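Home | Programs | Grants | Reports | Contact
Filed under: Service robotics / Safety practice / Interim reports

Interim report to the Sarmiento fund, work package 2
Prepared by Seraina Gasser, Skolter, May 3, 2018

The work package covers a written code of practice for two-armed robots doing dish handling in domestic kitchens. The draft code has 10 clauses. Six are stable and have been through internal review by Wendelin Ortner. The other four deal with hand posture, cable routing, reach over wet areas and appliance doors, and these are the subject of this report.

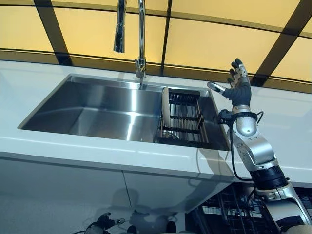
Clause 4 sets the rest posture between tasks. The March draft asked only for the arm to be "clear of the work area," which two reviewers read in two different ways. The revised text names the posture: forearm raised, fingers up and lightly curled, hand to the side of the basin. The right arm is in a posture of this kind beside the sink, with the plate left standing in the drying rack. The same arm shows the open point in clause 5. The thin cable leaves the wrist band and runs in a loop down the outside of the arm, and the draft does not yet limit how far such a loop may stand off from the housing. Vinzenz Ammann has proposed a limit, to be checked against rack bars and faucet fittings.

Clause 7 (reach over wet areas) has been reworded and shortened. It now applies to any open basin, filled or empty. Naltetti has asked for an exception for covered sinks, and we have not accepted it.
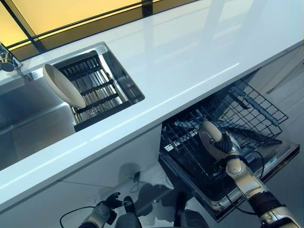 Clause 8 concerns appliance doors and remains the least settled. An open dishwasher door is treated as a fixed obstacle for both arms, and the idle hand must stay outside the space above it. With the right hand holding a plate upright over the pulled-out rack, the left is open and raised near the cabinet base, and a cable trails toward the door. The clause will therefore refer back to clause 5. Floor clutter is to be added to the pre-start check; a small object with a cord lies by the cabinet front.

Spending is on plan except for 3000 moved from travel to test hardware, as agreed with Liam Scanlon. The revised clauses go to Veronika Zaugg for external review next.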